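The Snack in the Laundry

Every household has one table that was bought for dinner and drafted into everything else. Mine is wood, warm brown, with a swirling grain I admired in the store and have seen in patches ever since. The Vestura catalog showed it with a bowl of pears. I own no bowl of pears. I own laundry.

The laundry arrives in a pile, partly folded, which is the condition in which I tend to lose interest. Then comes the snack bag. Folding is hungry work if you do it slowly enough, and I have trained for years. 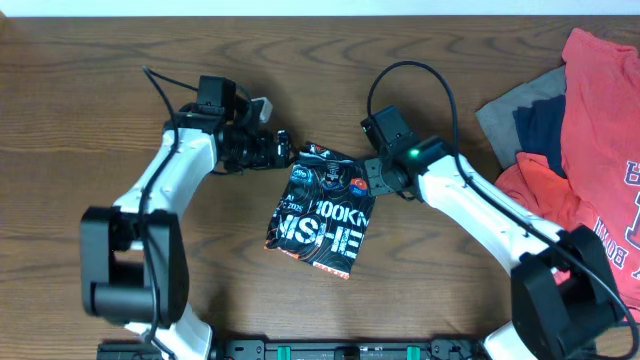 Chips and clean shirts make poor neighbors. A crinkled bag sheds crumbs with no regard for cotton, and a sweater holds on to the smell of barbecue through at least one staff meeting. I once bought a Clostik, a $20 bag clip with a spring strong enough to take a thumbnail. It is now in the sock drawer, clipping nothing.

My current system is a ten-minute rule. Clothes go on the right, food goes anywhere else, and whatever is still on the table when the timer rings has to be put on or eaten. I have kept this up since August. The shirts are no flatter, but dinner has moved back to the table twice, and both times I only had to shove one pair of pants aside to find my fork.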